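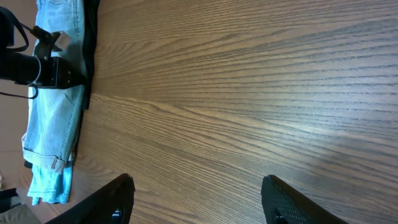

Home | Guides | Workshop | Visits | Contact

How to run a folding table demonstration on your open day

By Funmilayo Osagie
Monday, March 16, 2020

At Onyeka we open the workshop to visitors twice a year, and the table with clothes on it is always the place where people stop longest. Everybody has folded a pair of jeans, so everybody has an opinion when a robot arm tries it. These are the steps we follow. Our next open day is in April, at the Tustton hall, and I wrote them down first for our own team.

1. Choose the table
Take a plain table with a lot of free surface. We like wood, although a strong grain and a bit of shine can make trouble for the wrist camera when the light comes from one side. Turn the table before you think of changing the software. Ibrahim Onyeka once spent a whole morning on settings and then solved it by moving the table to the other wall.

2. Choose the objects
Use ordinary things. Pale jeans against a dark garment are good, as the border between the two colours is easy to find for the camera and also for the visitors at the back. Put one hard object with the soft ones. A black camera lying on folded jeans is a fair test: the strap hangs over the denim, and the arm must decide what belongs to what. Keep the clothes at one side of the table and leave the rest open for the gripper.

3. Check the gripper before the doors open
Open the two fingers fully and look at the textured skin on both. Wipe it with a cloth without fluff. Then bring the arm over the open part of the table, fingers apart, touching nothing. This is your start position, and you will come back to it after every try. Save it under a name that your colleagues will understand.

4. Mark the visitor line
Put tape on the floor 125 centimetres from the farthest reach of the arm. Children will cross it, so one person stands at the tape and does no other job. The second person holds the stop button – in the hand, please, not on a chair nearby.

5. Run it slowly
We use 21 per cent of full speed. It looks dull to us, but visitors need time to see what the fingers are doing. Say aloud what comes next: "Now it goes for the strap." If the grip fails, let them see it, return to the start position and try again. Kayode Igwe gives a maximum of 5 tries to each group, then he takes questions.

6. Show the wrist view
Connect the wrist camera to a large screen beside the table. Many visitors are surprised how near everything looks, and how much of the picture is only table. Ask them where they would grip first. The answers are often different from ours, and Zainab Ibrahim writes the good ones in the log.

7. Close the day
Park the arm, switch off the power and copy the recordings before anybody packs the clothes. Last time we had 222 visitors and we forgot the copying until the van was half loaded.

If your arm has another type of gripper, steps 3 and 5 will need some changes. Write to the workshop address and Milagros Zapata will send you our checklist.

Related
Setting up a stop button for two operators
Notes from our visit to Prornance
Ganis workshop: questions from the school groups
Lighting a table for a wrist camera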